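Vonden Folding Book Cradle, large

I've sold this cradle out of my shop in Drotodcombe for three years now and it's still the one I reach for at my own desk. I deal mostly in old illustrated books, the kind with engraved plates tucked behind tissue guards, and those books hate being opened flat. You hear that little crack from the spine and your heart sinks!

The Vonden holds each board at its own angle, so a tight binding can sit half open while you look at the plate properly. The two wings adjust separately (handy when you're near the front of a fat volume and all the weight is on one side), and the spine rest slides along to suit the thickness. It takes books up to 33 cm tall. I had a Storko before this and liked it fine, but the wings crept outward under anything heavy, and I ended up wedging them with paperbacks.
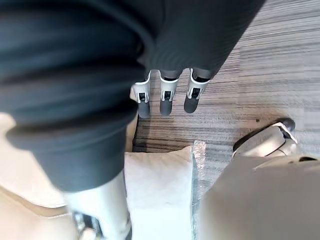

The felt on the wings is glued down, so brush it — don't wash it. I go over mine on a Sunday with a soft clothes brush, mostly to get rid of the red rot that comes off old calf. If yours gets really grubby, replacement felts are 3 dollars a pair and they peel on without much swearing.

For holding pages open I'd skip clips altogether and get the Crichton snake weights, listed separately. One across each margin is plenty. Keep them off the image itself, especially with hand-colored plates or stipple engravings, where any rubbing shows up as a shine on the darks.

It folds down to the size of a big atlas and weighs 264 g without the spine rest. I've carried mine to over 70 book fairs and the hinges are still stiff, though the corners look pretty chewed.

Black or gray felt, same price. Gray should be back in stock in August. If you've got something oversized, send me the height and thickness before you order and I'll tell you if it'll fit.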